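Workstation inspection — assisted kitchenware handling, Lollness returns floor
Date: Nov 4, 2024
Scope: Stations 1 to 4, arm-assisted sorting and setting down of household items
Previous inspection: January
Status key: OK / FIX (before next shift) / NOTE (no action required yet)

Since January, two of the four stations have changed from fully manual to shared operation. The arm now does most of the lifting and placing. Staff load the table, watch the run, clear what the arm can't finish and record faults in Testimero. The old checklist was written for people standing and lifting all day, so several items have been reworded.

## A. Access and stopping

- [x] Emergency stop reachable from the operator's normal position — OK
- [x] Stop tested at start of shift and entered in the log — OK
- [ ] Second stop on the aisle side, Station 3 — FIX. The button works but a pallet was parked in front of it. Keep 60 inches clear and repaint the floor line.
- [x] Floor marking matches the arm's full reach — OK, stations 1 and 2. Station 4 was re-marked after the mount was moved.
- [ ] Restart only by the person who stopped the run — NOTE. Followed by the day shift. The evening shift has one operator for two stations and the rule doesn't cover handover between them. Wording to be agreed with the shift leads.

## B. Table and items

- [x] Mat lies flat, no curled corners — OK
- [x] Chipped or cracked dishes removed before loading — OK. Reject bin was half full and labeled.
- [x] Appliances unplugged before they go on the table — OK
- [ ] Item weight within the limit posted at the station — FIX, Station 2. The posted card is the old one for manual lifting. Replace with the card from the Hutapea manual.
- [x] Hanging items checked by hand before the run starts — OK

Comment on B: loading is now the most physical part of the job. Operators report less shoulder strain than before but more bending, as stock arrives in low totes. Tote stands were ordered from Randine for two stations only. The other two should get them as well.
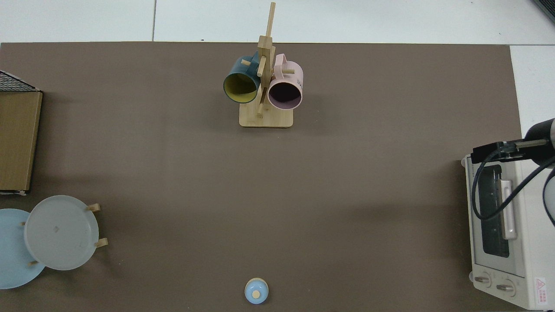

The loading order also needs a written rule. At present each operator has a personal habit: some put heavy items down first, others work from the back of the table forward. Both are safe, but faults are harder to compare between shifts when the starting layout differs. A one-page loading sheet is enough.

## C. Arm, gripper and cables

- [x] Finger pads free of cuts and residue — OK
- [x] Mounting bolts at marked torque position — OK
- [ ] Cable slack checked through full travel — FIX, Station 1. Slack is acceptable at rest but the check had been signed without moving the arm. Repeat in slow mode.
- [x] Reduced speed active when the side gate is open — OK
- [ ] Pad replacement interval — NOTE. Set at 200 hours. The log at Station 4 shows 512 hours since the last entry; either the pads are overdue or the change was not recorded. Pads look sound. Replace them anyway and restart the count.

## D. People and workload

- [x] Every operator on the rota has signed the shared-operation training sheet — OK
- [x] Hearing protection not required — OK, 58 dB at the operator's position with the arm running
- [ ] Break pattern — FIX. Under manual work, breaks followed the totes. Now there is no natural pause, and operators described long periods of watching with nothing to do and then several faults together. Rotate between watching and packing every hour.
- [ ] Fault clearing — NOTE. Operators clear a dropped or stuck item faster than the procedure allows for, usually by reaching in as soon as the arm stops. The arm must be in hold, with the amber lamp on, before any hand crosses the line.
- [ ] Manual skills — NOTE. New starters on shared stations have not been trained to sort by hand. When a station is down they are sent home or moved to cleaning. Two days of manual training would fix this and should be paid at the normal rate.

Comment on D: no one interviewed asked for the arms to be taken out. The main complaint was that fault targets were set before the operators had used the system, and that a stop for safety counts against the shift in Testimero the same way as a dropped plate. Safety stops should be recorded under a separate code.

## E. Follow-up

1. Station 3 aisle cleared and line repainted — warehouse lead
2. Weight card replaced, Station 2 — maintenance
3. Cable check repeated with the arm moving, Station 1 — maintenance
4. Pads changed and logged, Station 4 — maintenance
5. Hourly rotation on the rota — shift leads
6. Separate code for safety stops — systems desk

Items 1 to 3 to be closed before the stations run again. Item 5 starts with the next printed rota. Items 4 and 6 stay open on the floor board until signed.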